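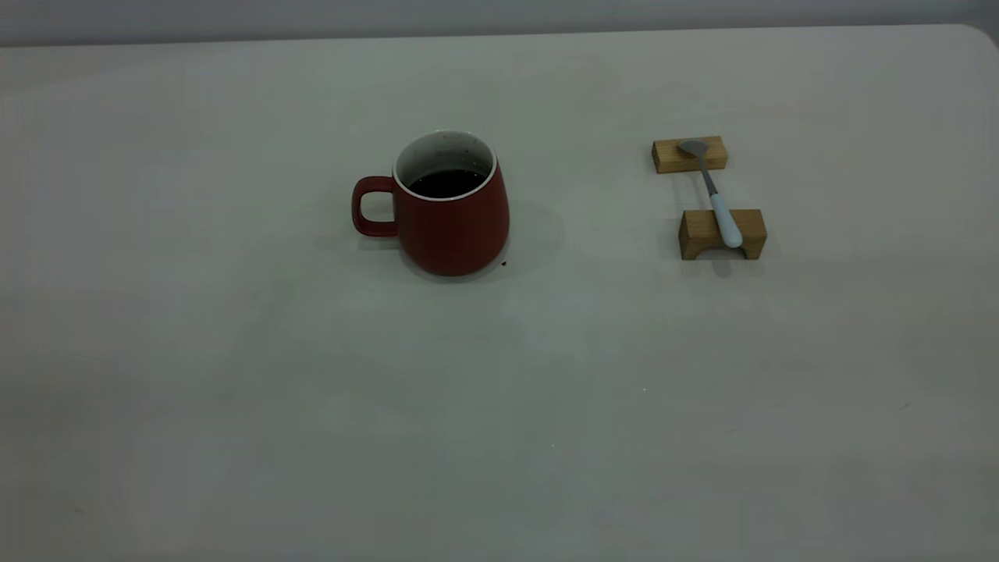

Photograph: Mirnero Studio

Home Features Food & Drink Travel Archive Subscribe

The Long Way to a Cup of Tea

My grandmother kept her tea in a coffee can, which tells you most of what you need to know about how my family felt about tea. It was something you drank when you were sick, or when the minister came by, and it tasted faintly of whatever had been in the can before. I was well into my thirties before it dawned on me that the stuff might be worth some attention, and by then I had the sort of job that left me very little attention to give. So please understand that I come to this subject as a convert, with all the tiresome enthusiasm that converts have, and that my husband has heard every word of what follows at least twice.

It started with a power outage. We were renting a drafty house on the edge of Fevside, a river town with one traffic light and a perfectly good hardware store, and a July thunderstorm took out the lines for the better part of an evening. With no television and no computer, I lit the camp stove on the back steps and boiled some water, mostly for something to do. There was a packet of loose black tea in the cupboard that a coworker had given me the Christmas before (I had been meaning to pass it along to somebody else, I'm ashamed to say). I made it far too strong and drank it sitting on the steps with the rain coming off the gutter, and I remember thinking that I couldn't recall the last time I had sat down to drink anything at all. At work I drank standing up. At home I drank while doing the dishes, and usually found half of it later on the windowsill, stone cold.

I went looking for more of that tea as soon as the roads were clear, and that's how I met Fumiko Kuroda.

Her shop, Assefa, is on the street behind the post office, in what used to be a shoe repair place. She kept the name from the man who had it before her and sold spices there, and she'll tell you cheerfully that she couldn't afford a new sign. You go down four steps to get in, and the door sticks. Inside it smells of cardamom and cardboard, and there's a bench along one wall where people sit for much longer than their shopping requires. I have done a fair amount of that sitting myself.

I had pictured a person who sold fine tea as somebody who would be stern with me about it. I'd read enough by then to be nervous about water temperatures, and I had a list of questions written on the back of an envelope. She looked at the envelope, put it on the counter, and asked me what time I got up in the morning. Six, I said. And what time did I have to leave? Ten to seven. "Well, then," she said, "you've got time for one good cup, and you can be fussy on your vacation."

That turned out to be her whole philosophy, as far as I could ever make out. She has opinions, certainly. She thinks that most of us stew our black tea, and that a cheap kitchen timer would do more for the average household than an expensive pot. She thinks green tea has an undeserved reputation for being bitter, when really the poor leaves have been scalded. Let the kettle sit with the lid off for a few minutes, she says, and go and feed the cat. But she'll sell you tea bags without a flicker, and she drinks her own afternoon cup with so much milk in it that I was a little shocked the first time I saw her pour.

What she does care about, and will talk about until the bus has come and gone, is the pause. She grew up over her parents' dry cleaning business, where the presses ran from early morning and the steam came up through the floorboards, and at 4 in the afternoon her father switched everything off. Customers who came in then were given a cup as well. There was a woman who timed her visits for it and brought in the same gray coat over and over, winter after winter, until the lining had practically been cleaned away. "It didn't have to be tea," Fumiko told me. "It could have been soup. But everybody stopped."

I have thought about that gray coat a good deal. I don't believe I knew a single household, growing up, where everybody stopped. We had supper at the table, but it was a hurried sort of supper, with practice to get to and the car keys already out.

So I tried it. I picked 11 in the morning, when I happened to be working from the spare room, and I made myself a rule that the cup could not go back to the desk with me. It was surprisingly hard! The first week I cheated every day but one. I would stand in the kitchen and feel the computer tugging at me through the wall like a child who wants to show you something. I tidied the spice drawer while the leaves steeped. I wiped down the table, then wiped it again. It took me most of a month before I could simply sit and look out at the neighbor's laundry and let my mind go wherever it liked, and when it did go somewhere, it went to the oddest places – an old piano teacher, the smell of a particular bus, what had become of my good umbrella.
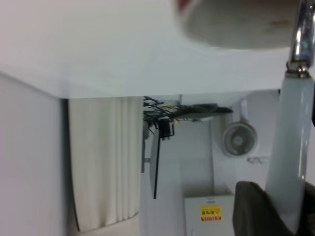

My husband joined in after a while, though he would like it known that he remains a coffee man. He gets his beans from a roaster called Rasell, and he grinds them by hand with a great deal of noise and sighing. We've come to an understanding. He has his cup, I have mine, and we don't discuss the mortgage until they're both in the sink. Some mornings we don't discuss anything. When his sister stayed with us in the spring she asked me quietly whether we were having trouble, and I had to explain that we were just having our drinks.

I should say something about equipment, as people always write in to ask. I own one teapot, brown, with a chipped lid, and one strainer that I bought from Fumiko. I did go through a phase, as I suppose everybody does. There was an evening when I had an electric kettle in my online shopping cart that cost $799, with a dial and a little glowing panel, and I'd very nearly talked myself into it on the grounds that I would have it for life. Then I remembered the camp stove and went to bed. The best cup I'd ever had came off a blue flame on the back steps, in a thunderstorm, made all wrong.

If you'd like to begin, begin with whatever's in the cupboard. Give it a sniff, and if it smells of nothing, or of the can, treat yourself to a small bag of something fresh. Buy less than you think you want. Tea goes stale sooner than people expect, and I've thrown away over 7 years' worth of Christmas samplers that I was saving for a nice occasion. Warm the pot if you remember to. And pick your time of day before you pick your tea, and tell the people you live with what it is, so that they can learn to leave you alone or, better still, come in and sit down.

We've since moved away from Fevside, to a house with better windows and a stove that stays lit, but I still drive back to Assefa every couple of months to stock up. The door sticks as badly as ever. Last time I was there, the bench was full, and Fumiko waved me around behind the counter and handed me a cup before I'd gotten my coat off. I had meant to be back on the road by noon. It was nearly dark when I left, and I'd forgotten to buy the tea.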